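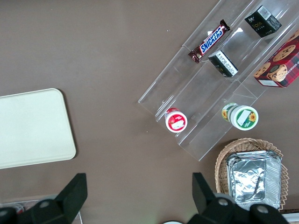
Notes for the small shop talk, part 2: the counter. Start slowly, people are still sitting down. Say that at Stumis we sold from a flat counter for a long time, and customers saw only the first row. Then we bought a stand with steps. Look at the chocolate bar on the top visible step: the Snickers name can be read along the wrapper, even when the bar is lying at an angle. A clear stand also takes little attention from the goods. Pause, let them look.

Next point, small boxes. Ask the room: which side do you turn to the customer? Many will say the front, but in the Kindale shop I often found the side with small text looking up. Tell the story of the Kindale shelf check in August, 303 items, all turned by hand before opening.

Money. The stand cost us less than one month of bags. Do not promise them more sales, I have no proof.

If there is time: cleaning. Soft cloth, no strong spray. Questions, up to 16 minutes, then give the microphone to Prutis.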